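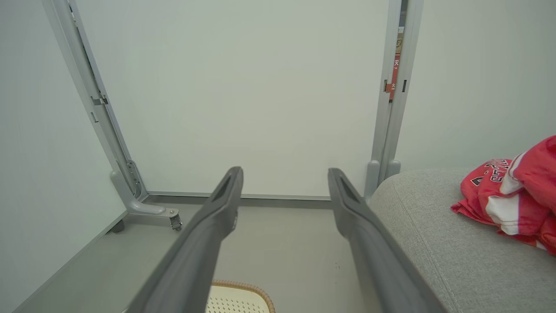

Giving up the car, one year on

12/20/20

I sold the car last November, so it has been a bit over a year and a few people have asked how it's going. Mostly fine. I'll put down what I can remember while I have a free evening.

The car was costing me more than I had admitted. Insurance had gone up to 488 for the year, and the garage in Clidham wanted another 220 for a part I had never heard of before they would pass it. I got 500 for it in the end from a man who wanted it for his son. I had hoped for more, but he paid the same day and took the roof bars as well.

I live at the Brelard end of town, up the hill, and work is at the bottom near the station. Walking down takes me 25 minutes. Walking back takes longer and I used to dread it, but by about February I had stopped noticing. The bus goes up the hill twice an hour until seven and then once an hour, except when it doesn't turn up. I have been caught out by that a few times and walked home in the rain with my shopping.

Shopping is the part I got wrong at first. I carried on doing one big shop a week, as I had with the car, and by the time I reached the top of the road my hands hurt. Now I go three times and buy less. I spend less too, though I also eat more bread than I used to because the baker is on the way. Potatoes, cat litter and anything in tins I get delivered once a month.

The bike came in April. It is a second-hand Ellarar with seven gears and a rack on the back, and I paid 200 for it. The first thing I had to do was replace the brake pads, which took me most of a Saturday's worth of patience and one trip back to the shop for the right size. The saddle that came with it was awful. Sosina Adugna from work lent me an old one of hers and I still haven't given it back. Sorry, Sosina.

What I miss is going to see my aunt. She is 40 minutes away by road, and it takes two buses and a long wait to get there any other way. Of course this year there has been a good stretch when I couldn't have gone in any case, so it's hard to say what a normal year would look like. We talk on the phone instead. She thinks I should have kept the car.

I have hired one twice. The first time was to take a chest of drawers to the tip, and the second was for a weekend at the coast in September. Both times I spent the first ten minutes looking for reverse. It was nice to have the radio on and not think about the time, but I was glad to hand the keys back and not look for a parking space on my own road.

Other small things. I own a proper coat now. I know the names of two dogs on the Woldemariam Road path and neither of their owners. I have had one puncture, outside the dentist. My shoes wear out on the left heel first, and the man who mends them says everybody's do on one side or the other.

I'll probably do another winter without one and see. The bike needs a new back light before then, and the chain wants looking at.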